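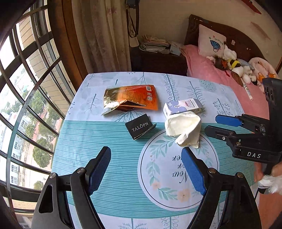
Piyumi Navaratnam
Student, Home and Environment course, Zildale College

What Gets Left on the Table
Project report, September 2023

My project started with a mess. I share a house on Steyn Street, and the table by the big window is where everything lands. Mail, snacks, somebody's new phone charger, the packaging the charger came in, the tissue you used and meant to throw out. I eat there and I study there, so I spend a lot of my life pushing trash six inches to the left.

When Pirjo Saarinen (my project supervisor, and a very patient one) asked us to pick a household habit and work on it, I knew right away which one I wanted. My question was pretty simple: why does small packaging sit on a table for days when the bin is right there, and can you get people to move it without nagging?

The stuff itself

I thought I'd be writing about food mess. Then I started paying attention, and so much of it was packaging! The orange and gold foil snack bag is a good one to begin with. It's torn, it's crumpled, it's clearly done, and it still has that shiny gold inside that catches your eye every time you sit down. It has QR codes on it too, and no, I have never scanned one off a snack bag in my life.

Small boxes are worse, I think. The little black one with TALÔPN on it had its flap folded open and was lying tilted on the cloth, and a box like that always looks as if it might still be useful. People in my house will keep a small box for weeks. Same with the white carton with the lavender and purple printing. It's a nice-looking carton! You feel bad flattening it. Tissue paper is the opposite, everybody agrees it's trash and everybody waits for someone else to pick it up.

I should say something about the tablecloth, which came into the project by accident. It has ferns and branches on it, a wide band of teal and white stripes, and a big wreath of green leaves and peach flowers with curly writing in the middle. It's busy. I like it a lot, but I began to wonder if a busy cloth hides clutter, so I swapped it for a plain gray one for part of the project. More on that below.

What I did

The project had three parts, and I gave each of them the same amount of time.

First I changed nothing and wrote down what got left and where. Foil bags mostly stayed near the middle. Boxes drifted toward the window end.

Then I put two paper sacks on a chair beside the table, one for cardboard and one for everything else. No signs, no speech. I had made a sign, with arrows, and Pirjo talked me out of it. She said to see what the sacks did by themselves first.

Last came the plain cloth, with the sacks still there.

What happened

The sacks worked better than I expected for tissue and snack bags. If you can reach the sack without standing up, you use it. My roommates said they didn't even think about it — one of them thought the sacks had always been there.

Boxes barely changed. I asked everyone at home why, and the answers were all some kind of "I might need it." So I added a shelf rule: a box you want to keep goes on the shelf in the hall, and if it hasn't been used after five days I flatten it. I had one argument about this, over a shoebox, and I lost.

The plain cloth was a surprise. It did make the clutter look worse, and the table did get cleared a bit sooner, but everyone complained about it, me included. The room felt like a waiting room. The fern cloth went back on as soon as the last part was over.

Problems

My house is one house. I was also living in it, so people knew I was writing things down, and I'm sure that made some of them tidier. I also cleared the table myself a few times without thinking and had to cross those evenings out of my notes.

Foil bags were a headache for sorting. I put all of them in general trash, and I'd want to check the local rules properly before telling anyone else to do the same.

Next

I'd like to try the sacks in the student kitchen at Gomero Hall in January, where people don't know me. Pirjo wants a proper plan for the box problem before then. The sacks are still on the chair at home, and I need to buy more.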